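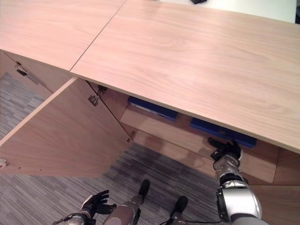
*Posted by Heather Skinner, January 31, 2024*

I've worked in the records office at Garrido since 2016, and in that time I've been promised a paperless office, a smart phone system and a chair that would fix my back. Now it's the robot. Management calls it Clevis. It has two arms, black hands and a cupboard to practise on.

The pitch is that it will fetch and put away, and we'll be freed up for "higher-value work". I asked Telma Jara from operations what that was. She said it was still being scoped.

Fetching is a small part of my day, and it's the part where I get to stand up. It's also when Joon-young catches me by the shelves to ask which of the 2 Drunness contracts is the live one. No arm is going to answer that, however nicely it reaches into a cabinet. Who does he ask once I'm parked at a screen, checking Clevis's log?

I'm not against the thing. Qianru has a bad shoulder and would happily never lift another box, and fair enough – I'd hand over the bottom shelf tomorrow. But our hours get reviewed in March, and I'd like to see in writing that a quicker cupboard doesn't mean a shorter roster. I've asked twice. So far I have a link to a colour brochure.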